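Gemeinde Furna stellt Abfallgebühren auf neue Grundlage

Furna, Montag, 27. November 2023

Der Gemeindevorstand von Furna hat die Botschaft zur Teilrevision des Abfallreglements verabschiedet. Die Vorlage wird den Stimmberechtigten an der kommenden Gemeindeversammlung zum Entscheid unterbreitet. Im Zentrum steht die Ablösung der bisherigen pauschalen Haushaltgebühr durch ein Modell aus Grundgebühr und Sackgebühr.

Nach geltendem Recht entrichten sämtliche Haushalte denselben Betrag, unabhängig von der tatsächlich anfallenden Menge. Diese Regelung entspricht nach Auffassung des Gemeindevorstandes nicht mehr den Anforderungen an eine verursachergerechte Finanzierung. Künftig soll die Grundgebühr die festen Kosten für Sammelstellen, Verwaltung und Information decken. Die Kosten für Abfuhr und Verwertung des Kehrichts werden über den Verkauf gebührenpflichtiger Säcke erhoben.

«Die Revision schafft eine klare Zuordnung der Kosten und entlastet Haushalte, die ihre Wertstoffe konsequent trennen», hält Wendelin Nägeli, im Gemeindevorstand für das Ressort Umwelt zuständig, in der Botschaft fest. Die Spezialfinanzierung Abfall müsse gemäss den gesetzlichen Vorgaben selbsttragend sein und dürfe nicht dauerhaft aus allgemeinen Steuermitteln gestützt werden.

Im August hatte die Gemeinde eine schriftliche Vernehmlassung durchgeführt. Es gingen 626 Antworten von Haushalten, Zweitwohnungsbesitzern und Betrieben ein. Eine Mehrheit sprach sich für den Wechsel zur Sackgebühr aus. Kritisch beurteilt wurden vor allem die vorgesehenen Ansätze für Ferienwohnungen sowie der Weg zu den Sammelstellen von den höher gelegenen Höfen aus. Der Gemeindevorstand hat den Entwurf daraufhin in beiden Punkten angepasst. Für Ferienwohnungen gilt neu ein nach Wohnungsgrösse abgestufter Ansatz, und für die abgelegenen Liegenschaften wird eine zusätzliche Sammeltour eingerichtet.

Die Auswertung der Vernehmlassung und die Kostenrechnung wurden durch das Planungsbüro Edholm begleitet. Projektleiterin Ximena Orozco weist im Schlussbericht darauf hin, dass der Anteil an verwertbarem Material im Hauskehricht nach wie vor erheblich sei. Dies betreffe insbesondere Karton, Glas und Grüngut. Der Bericht empfiehlt, die Einführung der neuen Gebühr mit einer Informationskampagne zu verbinden und die Öffnungszeiten der Hauptsammelstelle auf den Samstagvormittag auszudehnen.

Für die Kampagne ist ein einmaliger Kredit von 2000 Franken vorgesehen. Weitere 1000 Franken sind für die Beschriftung der Sammelstellen eingestellt. Beide Beträge sind im Budget des kommenden Jahres enthalten und bedürfen keiner gesonderten Zustimmung. Jeder Haushalt erhält zum Start ein Merkblatt mit Hinweisen zur Trennung in Küche, Bad und Arbeitszimmer sowie einen aktualisierten Abfuhrkalender.

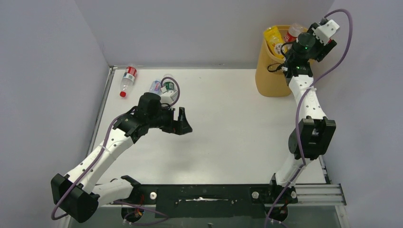

Kleine Haushaltsgegenstände und ein Abfallkorb auf einer weissen Tischfläche.

Auch für die Betriebe ergeben sich Änderungen. Gewerbebetriebe mit grösseren Mengen können ihren Kehricht weiterhin in Containern bereitstellen; die Abrechnung erfolgt künftig nach Gewicht. Landwirtschaftliche Folien und Netze sind wie bisher getrennt abzugeben. Sperrgut wird an zwei Terminen pro Jahr angenommen, wobei die Daten jeweils im Abfuhrkalender veröffentlicht werden.

Stimmt die Gemeindeversammlung der Vorlage zu, setzt der Gemeindevorstand das revidierte Reglement nach Ablauf der Rechtsmittelfrist in Kraft. Während einer Übergangszeit von drei Monaten werden auch Säcke ohne Gebührenmarke mitgenommen, jedoch mit einem Hinweiszettel an die Verursacher versehen. Danach bleiben nicht korrekt bereitgestellte Säcke stehen.

Botschaft, Reglementsentwurf und Vernehmlassungsbericht liegen während der ordentlichen Schalterstunden auf der Gemeindekanzlei zur Einsicht auf. Auskünfte zum Gebührenmodell erteilt Olga Gallardo, Fachstelle Abfall und Entsorgung. Schriftliche Fragen, die an der Versammlung beantwortet werden sollen, sind der Kanzlei spätestens fünf Tage vor dem Versammlungstermin einzureichen.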